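3.2 Demonstrating the packing task by hand
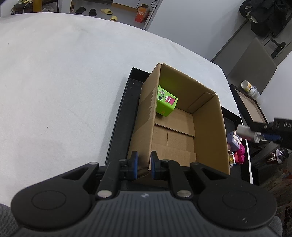 Figure 4. Two hand-held grippers over the box-packing task, from the camera on one of them. One snack package is in the box; the toys are between the box and the rim of the tray.

3.3 What the demonstrators did with it

We collected 3027 demonstrations of the task in Figure 4, all of them with hand-held grippers and none with the arm itself. The demonstrator holds one gripper in each hand, squeezes, and moves things from the tray into the cardboard box. The instructions fit on an index card. The trouble starts when people read them.

Our first instruction was "pack the items naturally." Four demonstrators (Marietjie Zwane, Jacobus Adams, Lungile Mofokeng and the second author) took this to mean four different things. Zwane placed each item flat and paused before letting go. Adams dropped his from a height he described as "normal." Mofokeng rearranged earlier items whenever a later one offended her, so a share of her episodes contain more unpacking than packing. The second author was very consistent and very slow, having read the paper we were trying to improve on.

A policy trained on the pooled data learned a bit of everyone. It would carry an item carefully to the box, hesitate over it in the style of Zwane, and then let go in the style of Adams. We report this as the Mixed condition in Table 2, and we do not recommend it.

For the second round we changed three things. Demonstrators had to release below the top of the box walls. An item already in the box could be touched again only if it blocked the next one. And both grippers could work at the same time, but only one could be inside the box at any moment. This last rule was unpopular. Two-handed people want to use two hands, and the fingertips are wide enough that they meet over a small box more often than you would think - usually with something held between them.

We discarded 158 episodes before training. Most were lost to tracking failures during fast wrist turns, and the others to demonstrators who stopped to talk. We kept episodes with fumbled grasps as long as the item ended up in the box, on the view that a robot will fumble too and ought to have seen someone recover with dignity.

For comparison, Mofokeng and Adams also recorded 90 episodes by remote control, driving the two arms from a pair of leader arms. These trajectories need no retargeting, and they show. Joint limits are never violated and the paths are smooth. They also take far longer per item, and both operators avoided the corners of the box, where the leader arms give no sense of contact. With the hand-held grippers the same two people went straight into the corners without being asked.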